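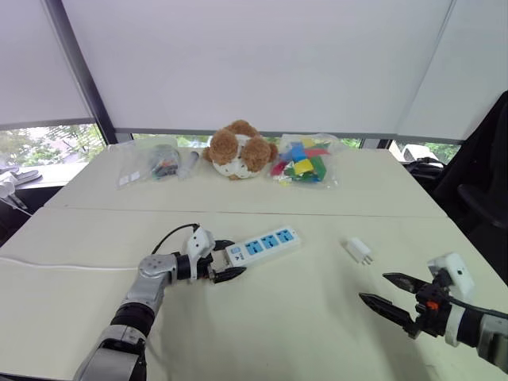 Getting two arms to plug in an adapter without a fistfight

A few people wrote in after my last post asking how I split one job between two arms when each one has its own controller and neither really knows the other exists. So this is the long version! I'm going to use the task I've been stuck on all July: one arm holds a power strip steady, the other picks up a plug adapter and pushes it into a socket. Nothing is connected to the wall while the arms are working, and please keep it that way at your place too.

You'll need two arms that accept joint targets over the network, a camera on each wrist, and some kind of scheduler. I use Pikden for the scheduling (it's a little Python package Chun-yin Siu and I keep going between us), but any state machine will do. If you already have behavior trees, great, use those.

Step 1: Pick one clock

Do this first. I didn't, and I lost most of an evening to it. Both wrist cameras stamp their own images, and mine had drifted 31 milliseconds apart by the time I checked. That sounds like nothing until one arm is moving and the other is guessing where it is. I stamp everything on arrival at the host now and throw away the camera times completely. Crude, but it works for me.

Step 2: Put both arms in the same frame

Each arm thinks the world starts at its own base. Choose one base as the origin (mine is the left) and find the transform to the other. I stick a printed marker where both wrist cameras can see it, move each arm through a bunch of poses, and let the solver chew on it. Save the result to a file with a name you'll recognize later. I have one called calib_new_new2.yaml and I have no idea what's in it.

To check it, ask both arms to hover over the same point, one after the other, never together. If the fingertips land in visibly different spots, go back and redo the poses with more wrist rotation. Skimpy rotation was my problem every single time.

Step 3: Give each arm one role

I call them holder and worker. The holder grabs the end of the strip by the switch, closes, and then goes into a soft hold, which means low stiffness sideways and a bit more along the length of the strip. The worker does everything else. In Pikden it looks like this:

holder: approach, straddle, close, hold
worker: wait_for(holder.hold), approach, grasp, align, insert, release
holder: wait_for(worker.release), open, retreat

Straddle deserves its own state. The open fingers should be on either side of the strip before anything closes, and I check that with the wrist camera before moving on. When I had approach and close as one state, the gripper would happily shut on thin air or shove the whole strip across the table.

Step 4: Find the sockets, then find them again

The blue sockets on a white casing are a gift. A plain color threshold gives me three nice blobs, I fit a line through the centers, and that line tells me which way the strip points. One warning: the switch on mine is blue as well, only paler, and for a while the worker was very keen to plug an adapter into it. Setting a minimum saturation fixed that (mine's at 400 on a scale I made up, so don't copy it).

Run the detection once before the holder closes and again after. The strip always shifts a little when it's gripped, and the first answer is no good anymore.

The adapter is harder. It's white, the table is cream, and if it's lying on its side the shadow can look more solid than the adapter does. I gave up on color there and trained a small segmenter on 2,088 crops, which Poppy Goodall labeled over two weekends and I owe her dinner forever. It gives me a mask, and I take the prong end from the depth image.

Step 5: Keep them out of each other's way

I tried full dual-arm planning and it was lovely and slow. What I do now is draw a box around each gripper, pad it by 5 centimeters, and refuse any target that makes the boxes overlap. The padding shrinks for the insert state only. Don't forget the cables in your padding! The one on my left wrist arches up off the camera and the cables aren't in the robot model at all.

Step 6: Insert slowly and let it give up

Push down gently, watch the force, and if it climbs before you reach depth, back off and try a small spiral. After a few tries, fail the state and go back to align. Put a hard limit on retries or you'll come back from lunch to find it still spiraling.

Still on my list: flipping the adapter when the prongs face the wrong way for a clean grasp. Octavio Núñez suggested setting it down against the side of the strip and regrasping, and I've got a half-written branch for that. If you've done something similar, leave a comment and tell me what your hold stiffness was.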